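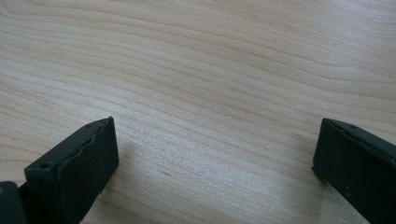
Posted in April by your Friday evening tutor

Home | Handouts | Week 4 | Reading list | Contact

Week 4: Grain and why your shelf bends

Right, last week we got as far as growth rings and then ran out of time, so I'm picking up there. A tree puts on pale, quick wood in spring and darker, denser wood later in the summer. Slice the log lengthways and those layers turn into stripes. Slice it off-centre and you get arcs and big lazy curves (my favourite, I could look at them all day!).

Now the bit I do want you to remember. Wood is strong along the grain and pretty feeble across it. It also swells and shrinks mostly across, hardly at all lengthways. The Hedlund shelf I passed round was 140 mm wide when I bought it and it's been cupping ever since, poor thing.

When the grain wanders, plane in the direction it rises. If it tears, turn the board round and try again. I set my plane at 45 degrees for most jobs and go steeper on anything really wild.

For next Friday, read page 41 of the Beltar booklet and bring an offcut, any size, any timber. Draw an arrow on it showing which way you'd plane. We'll swap and argue about it, then move on to knots. Doors open at half six, and the kettle's in the back cupboard.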